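03/04/2023, wardrobe corner, Trurnska room

Kiros wants the rail sorted by weight of fabric, heaviest at the left. I said I'd try it, but I don't believe it will last past the week. The last order (by color) was gone in 3 days, and everything on this rail is dark anyway, so I'm not sure what color order was supposed to mean.

Wooden hangers again. Adanech swears they keep the shoulders of a knit in shape. Maybe. A knit on a hanger still pulls down under its own weight, and the navy one is a good case for folding it and putting it on a shelf. Ross says the shelf is full. It is full of Faltow boxes, which is a different problem.

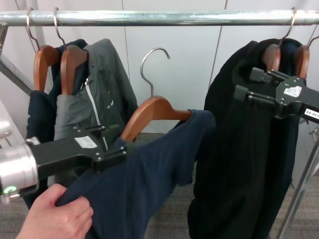 Next to the knits I'd put the gray jacket with the zipper, then the long black thing at the far end, where it has room to drop. Mitiku thinks long pieces should go in the middle. I asked why and got a shrug.

Hanging a knit: shoulder seams on the arms of the hanger first, then let go of the body. Doing it the other way leaves it bunched to one side – I redid mine twice.

The Feyisa sheet says 55 seconds per garment. I would like to see who timed that, and with what garment. A jacket, fine. A long-sleeved knit, no.

To do: ask Sebastião if the boxes can move to Rukov.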